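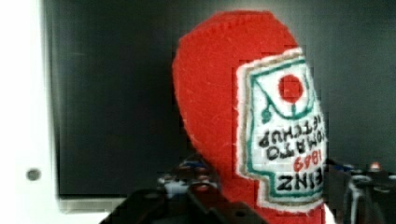
Thursday at the Forsyth building: the day the arm let go

Home News Visits Archive Contact
Search this site Enter keywords Go

I've been wanting to get inside the Forsyth building for ages, so when Priltley put up a sign-up page for their open day I was on it before my tea had gone cold. Thursday, two o'clock, flat shoes please. There's a good café over the road, by the way, if you go (the cheese scones were gone by lunchtime, be warned).

Our guide was Innes Nisbet, very quick talker, very funny about the lifts. He took us past the offices and straight into the room where they teach the arms to pick things up. They practise on soft stuff, felt play food mostly, and I fell completely in love with the ketchup bottle. It's bright red with a proper sewn-on label, "TOMATO KETCHUP" in wobbly black letters, then 1869 and HEINZ. The arm had it upside down between its black fingers, just as you'd hold a real one over your chips!

Now, the bit you'll want to hear about. They were on pick number 1093 (there's a counter on the wall, and Innes was rather proud of it) and everything had been ticking along nicely. The arm went down, closed on the bottle, came up, swung over towards the tray and then just opened. Down went the ketchup. And instead of stopping, the arm carried on to the tray, "put down" nothing at all, and went back for the next one as if all was well. It did the same thing again straight after. A little boy next to me thought this was the best thing he'd ever seen.

Then it got less funny. On the third go the arm dipped lower than it should have and pushed its fingertips into the table, and there was a horrid sort of groaning noise. Tane Rakena, who had been sitting at the desk with the laptop, was up and had the red stop button down before I'd worked out where the noise was coming from. Everything went quiet. We were asked to step back behind the yellow tape, which we did, apart from one man with a rucksack who had to be asked twice.

Tane was very good about explaining it. The fingers have a sensor that tells the arm whether it's holding anything, made by a firm called Zodel, and a cable to it had worked itself slack from all the bending at the wrist. So the arm kept getting the last message it had heard, which was "yes, got it". The dipping was a separate problem, Tane thought, to do with the height setting going back to an old value, but they'd need to look at the log before saying for certain. I asked if it could have hurt someone and got a straight answer: with a hand on the table, yes, a nasty pinch, and so the tape.

They didn't start it up again while we were there. We had 34 minutes of questions instead, and then a look at the Nultora room upstairs, where it's all conveyor belts and very loud. I bought a mug on the way out. The next open day is in December and I've already put my name down, flat shoes and all.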